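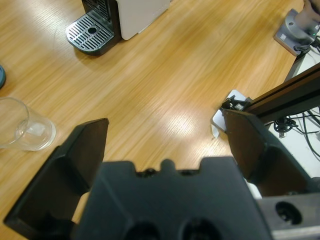

Black gripper over a wooden tabletop

Search this site Enter keywords Go

How to get a petition debated by Bridach Council

By Shireen Nkosi

Anyone who lives, works or studies in the Bridach area can start a petition. If it reaches 4000 valid signatures the full council has to debate it. Smaller petitions get a written reply from the department concerned.

Before you start

Check that the council is responsible for the thing you want changed. Bins, parking, libraries and planning are fine. Hospital services and GP opening hours are run by the health board, and a petition about those will be sent back to you. Planning applications that are still open can't be petitioned either. Send in an objection through the planning page instead.

Look through the current petitions too. Two on the same subject will be merged, and the later one loses its wording.

Write the request

The first line must say what you want the council to do. "We ask the council to keep Muli Road library open on weekday evenings" will be accepted. "Save our library" won't. The title can be no longer than 25 words. Put your reasons in the box underneath, and leave out the names of council staff, anything before a court, and claims about a councillor that you can't back up.

Collect signatures

You can use the online form, paper sheets or both. Each paper sheet needs the full request printed at the top. Signatures on a sheet with no heading are thrown out, and this is how the Plendetti Street parking petition lost 46 names last year.

Every signature needs:
- a name that can be read
- a home, work or college address in the area, with postcode
- a date

Someone who signs online and on paper is counted once. An online petition can stay open for up to six months. Paper sheets must reach the office before the online one closes.

Hand it in

Take the paper sheets to the front desk at Pillel House before 4 pm and ask for a receipt. Keep copies at home until the council has finished with the petition, then shred them. They hold people's addresses.

The democratic services team checks the signatures and writes to the lead petitioner with the total. If you fall short you can't add more names, so collect a few hundred extra.

On the night

You get five minutes to speak. Give your name, read out the request and then make your case. Councillors may ask you questions afterwards. They can vote to do what you ask, turn it down, or pass it to a smaller group of councillors to look into. Email your own ward councillor beforehand and ask how they plan to vote.

We use cookies to remember your settings. Accept Manage choices

3 comments

Faith Tanui
Does a work address still count if you only come in one day a week?

Shireen Nkosi
Yes Faith, the rules don't set a minimum.

Malathi Kandasamy
Take your own pens and clipboards. We did ours outside the station in June and half the biros had gone by lunch.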